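Sorting small stuff by tray, a thread. Method first, results as I get to them.

Rule 1: one tray per surface. The bed is the sorting surface because it's flat and I can reach all sides of it. Anything that doesn't fit in a tray goes to a shelf or out.

Rule 2: raised walls, no lid. I tried lidded boxes from Skivov in January. Things went in and stayed in. With an open tray you see the contents and put them back in the right place.

Rule 3: soft goods don't go in trays. Pumpkin cushions, plush and pillows stay at the back of the bed until the hard items are done.

Current state of the green tray – toy pot, cream starfish, cotton swabs. Toy corn is next to it, still to be assigned. 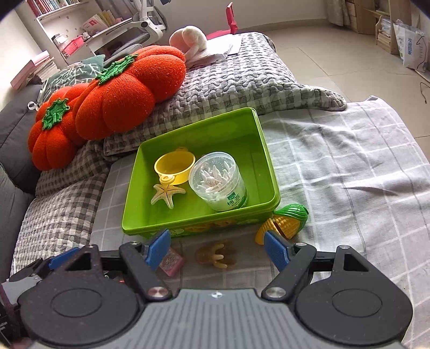
Mawar Osman: Swabs shouldn't share with toys. I keep mine in the bathroom drawer and the sorting problem goes away.

Agreed on the end state. The tray is a transit stage. Swabs leave for the bathroom on the last pass, with everything else that belongs in there.

Passes, in order: toys, paper, bathroom items, textiles. Paper is slow. I had 239 loose sheets last time and kept 50.

Mahfuz Wijesinghe asked about labels. None on the trays. I used color for a while – green for toys, white for the rest – and dropped it when the white one cracked.

Textiles tomorrow. The checked quilt needs folding in thirds to fit the Tisarance shelf, which is 2 cm too shallow for halves.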